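4. Preparación de la mesa y del cartón

Esta sección explica cómo dejar listo el puesto de embalaje antes de usar por primera vez las cajas plegables Puslow de la serie 2480. Las instrucciones valen también para la serie 3801, salvo donde se indique otra cosa.

4.1 Antes de empezar

Compruebe que dispone de lo siguiente:
Cajas sin montar, en su paquete de origen.
Cinta engomada o cinta adhesiva de embalar.
Regla metálica y plegadera.
Etiquetas Calvo para el lateral corto.

Guarde los paquetes en horizontal y separados del suelo. El cartón apoyado de canto se comba en pocos días y después no cierra a escuadra. Si el almacén no tiene calefacción, traslade los paquetes a la zona de trabajo la víspera.

4.2 Desplegado

1. Corte el fleje del paquete con tijeras. No utilice cúter: la hoja marca la primera caja.
2. Retire las cajas de una en una y colóquelas sobre la mesa con la cara impresa hacia abajo.
3. Repase cada hendido con la plegadera, de un extremo al otro, sin apretar en exceso.
4. Doble los laterales hasta 90 grados y suéltelos. Es normal que recuperen parte de la posición.
5. Doble las solapas cortas primero y las largas después. 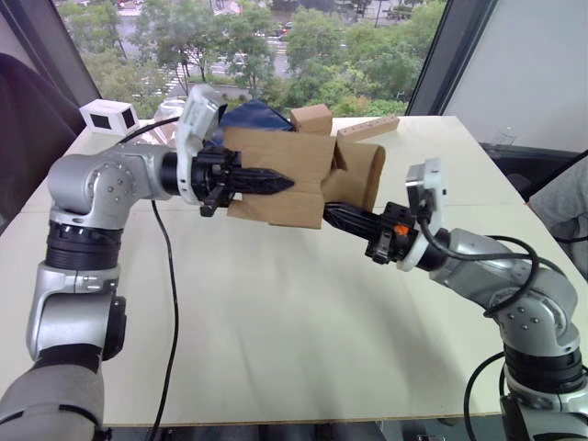 Fig. 6. Cartón marrón parcialmente plegado sobre la mesa.

Nota: en la serie 3801 las solapas largas se solapan por completo. Cierre antes la que lleva la flecha.

Atención: los bordes del cartón nuevo cortan. Use guantes finos si va a montar más de un paquete seguido.

4.3 Ajuste de la mesa de dos tableros

Las cajas grandes no caben en un solo tablero. La mesa Zenard se suministra en dos piezas que se unen por el lado largo.

1. Acerque los dos tableros hasta que los cantos se toquen en toda su longitud.
2. Apriete los tornillos de unión a mano, empezando por el central.
3. Pase la regla por encima de la junta. Si tropieza, afloje, nivele las patas y repita el paso 2.
4. Termine de apretar con la llave suministrada.

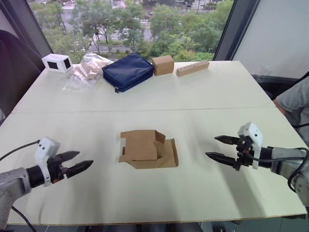
Fig. 7. Mesa blanca de dos tableros. La junta cruza la superficie de lado a lado.

Evite colocar el hendido de la caja justo encima de la junta. Limpie la superficie con un paño apenas húmedo; los restos de cola levantan el papel exterior.

4.4 Cierre y etiquetado

1. Ponga la caja boca abajo y aplique la cinta a lo largo de la unión central, con un sobrante de 6 cm en cada extremo.
2. Presione la cinta desde el centro hacia fuera.
3. Dé la vuelta a la caja, llénela y rellene los huecos con papel.
4. Cierre las solapas superiores y repita los pasos 1 y 2.
5. Pegue la etiqueta en el lateral corto, nunca sobre la cinta.

Peso máximo por caja: 26 kg. Si el contenido pesa más, repártalo en dos cajas.
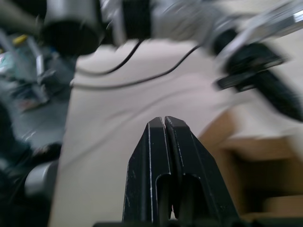

Texto y revisión: Dernthorpe
Documentación técnica

4.5 Problemas frecuentes

La caja queda torcida. Revise si los laterales se doblaron por el hendido. Un pliegue fuera de la línea no se corrige; descarte la pieza.

La cinta se despega. Quite el polvo del cartón con un cepillo seco y aplique una tira nueva al lado de la anterior.

Las solapas no llegan a tocarse. Compruebe en el paquete el número de serie. Las bases de la 2480 no son compatibles con las tapas de la 3801.

Para pedir recambios, consulte la sección 7.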